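Section 5: Working alongside the Clellus cell at the contact block bench

This section is for bench staff at the Emton site who have moved from full hand assembly to shared work with the Clellus cell. Read it together with the wiring sheets for your product. It replaces the older bench notes kept at the Lindsay site.

5.1 What changes at the bench

The cell picks contact blocks from the white work surface and places them in the test tray. Bench staff no longer do this by hand during a normal run. You still check the markings, tighten the terminals, deal with rejects and decide when a run stops. The hourly count sheet has been withdrawn and your output is no longer recorded by name. Run totals are kept in Govia against the job number.

Two people are assigned to each cell per shift. One stays at the bench and the other loads and clears trays. Swap over at the mid-shift break unless you have agreed something else with your shift lead.

5.2 Before starting a run

1. Check that the mode switch is at HOLD.
2. Wipe the work surface with a dry cloth. Remove wire ends, swarf and loose screws.
3. Look at both gripper fingers. Light scuffs are acceptable. Report a chipped tip or a finger that moves when pressed.
4. Open the job in Govia and confirm that the part number matches the tray label.
5. Put one block on the surface with the terminal screws facing up.
6. Close the guard and turn the switch to TEACH.

Caution: Do not reach past the guard line in TEACH mode. The arm moves slowly in this mode but the fingers can still trap a hand.

5.3 Checking the grip position

1. Press APPROACH. The arm comes down over the block with the fingers open and stops.
2. Look from the front of the bench. The block must lie between the two fingers and neither finger may touch it.

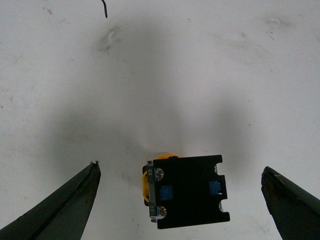
3. If the gap is wider on one side, press CENTRE and wait for the arm to settle. A small difference is taken up when the fingers close.
4. Press CLOSE. The block should be held without tilting.
5. Press LIFT, then LOWER. If the block slips, go back to step 1.
6. When the grip has held on 2 lifts in a row, press SAVE.

Note: Blocks with a notched side can turn slightly as the fingers close. If this keeps happening, ask for the grip height to be changed. Do not pack the fingers with tape.

5.4 Starting and stopping

1. Clear the surface and load the first tray.
2. Turn the switch to RUN and press START.
3. Check the first tray by hand before letting the second one through.

Anyone at the bench may stop the cell at any time. You do not need permission and you will not be asked to make up the lost trays. Enter the stop in Govia with a short reason, such as "dropped block" or "wrong part".

Code 52 means that the cell has closed its fingers and found nothing between them. Turn the switch to HOLD, open the guard and look for the block before you restart.

5.5 Training and questions

New staff work next to a trained colleague until they have been signed off on 5.2 to 5.4. Staff who prefer to stay on hand wiring can ask to do so at the April review. Questions about jobs, shifts or sign-off go to Oluf Bach. Faults with the arm go to maintenance by the usual form.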